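Print this page | E-mail this page

Section 4. Recording your first two-handed task

By now you should have both grippers charged, paired and calibrated (Section 3, and please don't skip the calibration, I'll know). In this section we record a set of demonstrations with the snap-lid container, which is the task I start everybody on. Njål Solberg wanted to start people on folding a towel, and we had quite the discussion about it! Towels come in Section 6. If you're dying to do towels you can read ahead, but your first 40 recordings should be of something with corners.

A word on names before we go on. The grippers are the Prelov pair, left and right. The program on the laptop that collects the recordings is Vollden. The older manual calls it "the recorder" in some places and "the station" in others, and I've tried to weed those out, but if you find one, it means Vollden.

4.1 Getting the table ready

1. Clear the part of the table you're going to work on. You want an open patch about as wide as your two elbows when you stand comfortably. Stuff farther back can stay where it is, as long as it stays there for the whole session.

2. Wipe the table. Crumbs and tape scraps don't hurt the recording much, but they do get under the fingertips.

3. Turn on the same lights you plan to use for every recording in the set. If you've got big windows like we do, try to get the whole set done in one stretch, while the daylight is more or less the same. I once did half a set in the morning and half in the late afternoon and ended up redoing all of it in August, with the blinds down.

4. Check the fingertips. They should be seated all the way down with no wobble. Give each one a little twist with your thumb and finger. If it turns, push it on again.

5. Open Vollden, choose New set, and type in a task name. Keep it short and keep it the same every time! "container_pickup" and "Container pick up" are two different tasks as far as Vollden is concerned, and merging them afterwards is a pain.

NOTE: The task name can't be changed once the first recording is saved. You can copy the set to a new name, but you lose the notes.

4.2 Holding the grippers

6. Pick up one gripper in each hand. Relax your shoulders. I mean it, everyone hunches the first day and then wonders why their neck hurts.

7. Squeeze each trigger all the way and let go, twice. Vollden shows the opening of each gripper as a bar, and both bars should go to the bottom and come all the way back up. If one gets stuck partway, go back to 3.6.

8. Hold both grippers still above the table until you hear the tone. That's your starting position. Every recording in the set starts from here, give or take a hand's width (a little variety is good, the robot has to learn to cope with it).

CAUTION: Keep loose sleeves and lanyards out of the fingers. The springs aren't strong enough to injure you but they'll happily eat a lanyard, and then the recording is ruined and so is your badge.

4.3 Recording the container
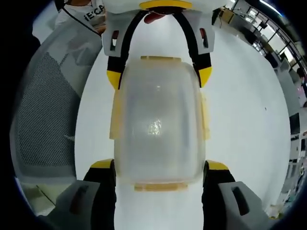
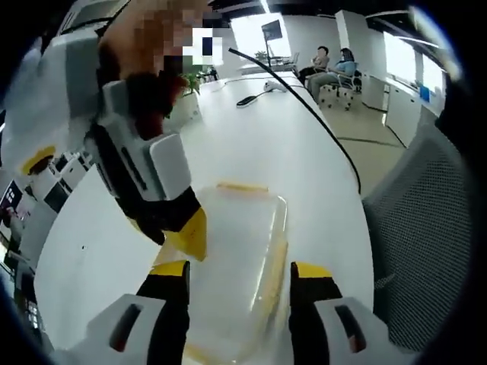
The part people find hardest is getting two grippers to agree on one object. With one hand you can be pretty sloppy, because the thing just follows your hand. With two, any difference between your hands goes straight into the container, and it bends or pops out. Go for the solid parts of the wall and keep the fingertips off the lid tabs if you can. In the first picture the container is standing upright with fingers at both ends of it, the yellow tips up at the top corners and the big gray fingers low down on either side, and that's a grip I like, with all four corners of the job taken care of and the face left clear. When you look down and see your own grip sitting evenly like that, slow down and hold it for a moment before you do anything else. A short hold makes a nice clean marker when we trim the recordings later on.

So, step by step:

9. Press the foot switch once. Vollden beeps and the red dot comes on.

10. Bring the first gripper in low, fingers open, one on each side of the container. Don't close yet.

11. Close slowly until the pads touch the walls, and then a hair more. These containers flex, and a hard squeeze looks fine to you and teaches the robot to crush things.

12. Bring the second gripper down from above and close it on the other end.

13. Hold. Count to 2 in your head.

14. Lift both hands together, move the container a forearm's length to the side, and set it down again. Put it down, please, don't drop it the last half inch. I can hear it in the recordings.

15. Open both grippers, back away the way you came, and return to the starting position.

16. Press the foot switch again. Vollden beeps twice and saves.

NOTE: If you fumble but recover, keep it! Those are some of the most useful recordings we get. If you fumble and have to put a gripper down or use your bare fingers, press and hold the foot switch to throw that one away.

Between recordings, move the container. Turn it, lay it flat, stand it up, slide it closer to you. If it's in the same place 40 times in a row, the robot learns that one place and nothing else.

4.4 Things to watch for

Cables. Run them so they leave the table well away from your hands. A cable that drags across the work area will be in every recording, and it'll catch on your wrist at least once.

Chairs. Push them back so you can step to either side without bumping into one. I do all my recording standing up. Njål sits, and his recordings are fine, so I guess it's a matter of taste, but you do run out of reach sooner when you're sitting.

Clear plastic. See-through walls can be hard to pick out against a pale table. If you get the "low confidence" message more than a few times, swap to the colored container in the Floten box and do the first batch with that. Come back to the clear one afterwards.

Tired hands. I stop after 19 recordings and have a coffee. After that my lifts get jerky and I can see it on the graph. You may last longer than me!

4.5 Checking the set

17. In Vollden, click Review. Go through the recordings at double speed. You only need to look for three things at this point: both grippers tracked the whole way, the container ended up back on the table, and the start and end are where they should be.

18. Mark anything doubtful with a question mark and leave it in. We look at those together.

19. Click Send to Lunde. That's the shared drive. A full set takes a while to go over, so leave the laptop open and plugged in.

CAUTION: Vollden keeps only the last 500 recordings on the laptop. Once you go past that, it starts deleting the oldest ones whether they've been sent or not. Send every set the day you record it.

When Lunde shows a green check next to your set, you can go on to Section 5, opening and closing the lid.

Last updated 3 June 2022

Print this page | E-mail this page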